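Sulard Hand Gripper, 3rd revision
Equipment notes and listing

Sold by: Wirnska
Shipping weight: 356 g, without camera
Maximum opening: 60 mm
Listing updated 1 Jan 2021

Who it suits

The Sulard is a two-finger gripper you carry in your hand. You do the task yourself, the camera on the tool records what the fingers see, and the recording goes into training an arm that has the same fingers fitted. Sulard's own leaflet says this "replaces teleoperation." We sell teleoperation kits too, and we don't believe the leaflet. For picking up, placing, sliding and light pushing on a table, the hand tool is quicker and a good deal cheaper. For anything where the arm's reach matters, you can easily record a motion with your wrist that no arm on your bench will follow, and you may not find out until you try to replay it.

Fingers and linkage

Both fingers are dark gray plastic blocks with a rubbery pad on the inner face. Each moves on its own linkage arm. Screw holes in the top surfaces let you take a finger off without stripping down the whole tool. Spare pads come in pairs. Buy a pair with the tool, whatever the leaflet says about pad life, and change both sides together.

What the camera gets

The view is close and low. With the fingers apart you see both pads, the gap between them and whatever part of the object happens to fit. Tall things lose their tops. If your model needs to know the full height of a box before it commits to a grasp, this camera alone won't tell it, and we'd want a second view from the side.

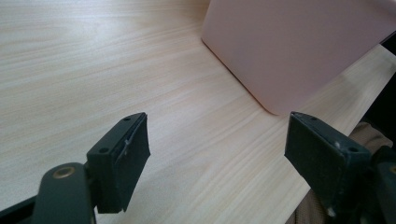 Tracking

Position comes from the camera and a small motion sensor in the handle. Plain tabletops are the weak point in any setup like this. Wood grain helps a little, bare white laminate hardly at all. In our own trial we kept 224 recordings and threw out more than we liked, mostly for drift near the end of a long reach. Shenoy, the software that comes with it, flags bad runs but misses slow drift, so look at the paths yourself.

In the box

Gripper with camera mount
Handle with motion sensor
USB cable
Shenoy license, one seat

Not included

Camera. The mount fits the Gonudach wide-angle only. Adapters exist and we don't stock them, having seen two work loose in January.

Returns

Unused tools within 60 days. Worn pads are not a fault.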